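Shade on the Walk to School: A Survey of Frade Street, Lordale

Dae-han Bae and Gyu-bin Won
Urban Geography Project Report

Background

Frade Street is the main walking route between the Cillcombe apartments and the Lordale school campus. Most students who live in Cillcombe walk it both ways, and in the warm months many of them complain about the walk home. The street has trees for part of its length, but they are uneven. Some blocks are covered nearly from curb to fence and others have nothing taller than a hedge.

We wanted to find out where the shade falls at the times students are on the sidewalk, and whether the side of the street makes a difference. There is a town map of street trees, but it only marks where the trunks are. It does not say how wide the crowns are or which way the shadows go, and it leaves out trees in private yards. Several of the best shaded places on Frade Street are shaded by yard trees.

Study area

The route we surveyed starts at the Cillcombe entrance and ends at the campus gate. Its length is 3,485 feet, measured along the north sidewalk with a measuring wheel. The street runs close to east and west the whole way, with one bend near the Moraris parking lot. There is a sidewalk on both sides except at the lot, where the south sidewalk stops and people have to cross or walk along the edge of the pavement.

The buildings are mostly single-story houses set back from the street. They do not shade the sidewalk at the times we were there. The only building that does is the Moraris store, which is taller and close to the street on the south side.

Method

We divided the route into segments of 300 feet, starting from Cillcombe. The last segment is shorter than the others. We used chalk on the curb to mark the boundaries so that we could find them again.

Each segment was walked at 2 times of day, once in the morning when students are going to school and once in mid-afternoon when they are coming home. One of us took the north sidewalk and the other took the south. We laid the tape along the middle of the sidewalk and wrote down where shade started and stopped. Small gaps of sun inside the shadow of a single crown were left in as shade. Shadows from poles, signs and parked vehicles were left out.

All the fieldwork was done on clear days in September. We had to throw out one afternoon when clouds came in partway along the route, and we went back and walked it again.

For every segment we worked out how much of the sidewalk was shaded and put it into a class: none, low, medium, high or full. We also noted whether the shade came from a street tree, a yard tree or a building.

Results

The north and south sidewalks are very different. The south sidewalk had more shade than the north at both times of day. We expected this for mid-afternoon, when the sun is still in the southern part of the sky and shadows reach toward the north. Trees in the south side yards shade the south sidewalk. Trees in the strip between the north sidewalk and the curb shade the north sidewalk only if their crowns are wide.

In the morning both sidewalks had more shade than in the afternoon. The sun is lower and the shadows are long, so even the younger trees near the campus covered part of the walk. In the afternoon these same trees made small patches that we would not call useful to a person walking.

The worst part of the route is the stretch beside the Moraris parking lot. There is no shade on the north side at all and the south side has no sidewalk. Anyone walking home in the afternoon is in full sun from the end of the store to the bend. The store itself gives good shade, but only for a short distance.

The best part is the middle of the route, where the older maples are. Both sidewalks were in the high or full class here in the morning, and the south sidewalk stayed in the high class in the afternoon.

Yard trees made up more of the shade than we had guessed. On the south side they were the main source in most segments. If the owners cut them down, the town could not replace that shade quickly, and the town map would not show that anything had changed.

Discussion

A student who wants to stay out of the sun should use the south sidewalk and cross at the store. This is not what most people do. The crosswalk signal is at the campus end, and people who cross there stay on the north side the rest of the way. A second crosswalk near the store would make the shaded side easier to use, and it would also help with the missing sidewalk at the lot.

For new planting, the north strip next to the parking lot should come first. The strip looks wide enough for trees, and we did not see overhead wires on that side. We do not know what pipes are under it. That would need to be checked with the town before anyone made a plan.

Our survey has some limits. It was done in one month, and the shadows in May or June would be shorter at the same hours. We measured shade on the ground and did not measure temperature. A segment in the medium class with a breeze might feel better than a segment in the high class without one. We also had some disagreement at first about the edges of thin shade under the locust trees, and we settled it by walking that segment together and using the same rule afterward.

Drawing the map
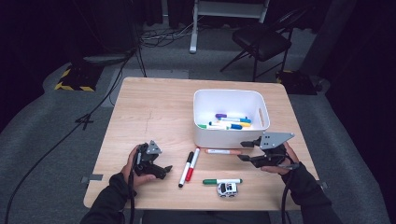 The finished map shows the whole route as a strip, with the north sidewalk along the top and the south sidewalk along the bottom, and a separate strip for each time of day. We colored it by hand with markers on a long roll of paper so that it could be read from the back of the room. Choosing the colors took longer than we planned. Our first key used red for no shade and orange-red for low shade, and on paper the classes ran together. The caps have the same problem: among the markers lying out on the table, the red cap and the orange-red cap are easy to mix up if you are not looking carefully. In the final key we kept red for none, moved low to yellow, and used green, teal and blue for medium, high and full. Purple marks the proposed crosswalk, and the curb lines and street names are in black. The field sheets are attached after the map in the order the segments were walked, with the clouded afternoon left out.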